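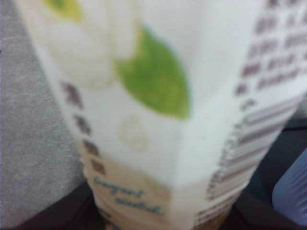 About Briltell

Briltell builds and programs small robot arms that pick up packaged food and drinks. We work out of a 900 square foot shop on Noller Street in Torkwood. There are 4 of us on staff.

Most of our orders come from grocery suppliers and vending companies. They send us the cartons and bottles they sell, and we set up an arm and gripper to handle them.

Open day

We hold two open days a year. The last one was in April and the next is Jun 26, 2026. Each demonstration takes up to 15 minutes. Visitors stand at the work table while an arm goes through ordinary store items, such as yogurt in a printed carton and bottled Suntory jasmine oolong tea. The table is covered in gray fabric. 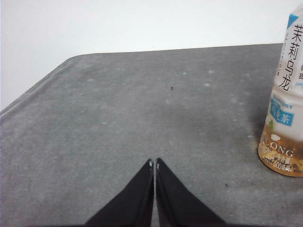

Braulio Galindo wrote to us after the April visit that he had expected a slide show and got to ask about grip force for most of an hour. He would have liked more chairs.

School groups are welcome if they write ahead. Parking is behind the Sopacua building, and the gate code is 2144. Please use the side door and sign in at the desk.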